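2019-08-25

Sunday, and I meant to do nothing at all, but Fergus's message from Friday night was still nagging at me so I opened the laptop before breakfast. He thinks the grasp detector is fine and the trouble is in how we cut up the demonstrations. He's right! I went through 18 of the cloth clips and in 14 of them the "grasp" label starts while the fingers are still closing, so the planner learns to lift too early. No wonder it drops everything.

Rewrote the segmenter before lunch. It now waits for the finger width to settle for 7 steps before it calls anything a grasp, and only then looks for upward motion. It's such a small change (one function, and half of that is comments) and the plots look so much cleaner. I sat there grinning at a step curve like an idiot. 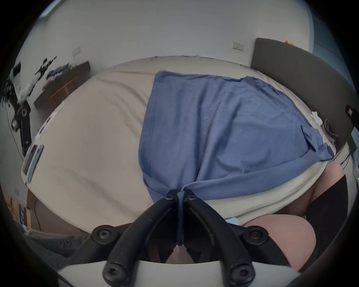

*Blue cloth on the bed, pinched and on its way up.*

What I love about cloth is that the folds all run in to the pinch point, so there's a real signal there for the perception side — Estela's idea is to predict the pinch from the creases alone and leave the outline of the cloth out of it. I was doubtful in the spring. I'm not now. Must tell her so.

Started the retraining on Daler after tea, 239 clips, new labels. The loader fell over twice on a bad timestamp, which I've patched in the ugliest way possible and will have to own up to when Davina reviews it. It's running now and the loss is going down nicely.

Still to do: the replay viewer scrubs backwards one step out, and Craig wants the old labels kept somewhere so we can compare. Bed before I look at that curve again.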